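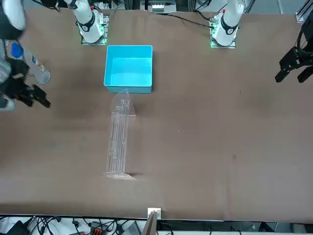 What Students Reread, and When
Project report by Tamunoemi Edet

Aim
I wanted to find out whether students at Runeck College go back to novels they have already read, and what makes them pick those books up again. My tutor suggested keeping to fiction read by choice, so set texts were left out.

Method
I put a short questionnaire in the library and the dining hall and got some 200 forms back. I then interviewed 12 of the people who had left an email address. Each interview lasted 20 minutes. I asked which book they had reread most recently, how old they were the first time, and whether they finished it the second time.

Findings
Most people who filled in the form had reread at least one novel since leaving high school. Fantasy series came up most often, followed by crime. The Lokemia books were named more than any other series, usually by students who had first read them at middle school. Several said they skip the battle chapters now.

In the interviews, six people told me they reread during exams. One keeps a copy of Trornby by her bed and starts it anywhere. Another had gone back to a family saga after his grandmother died and stopped halfway, as it felt slower than he remembered.

Only one person listened to the book instead of reading it the second time.

Problems
The question about "favorite" books was badly worded. Some people listed books they had only read once, and I had to drop those answers. The forms were also handed out close to finals, which may have pushed up the number of comfort reads.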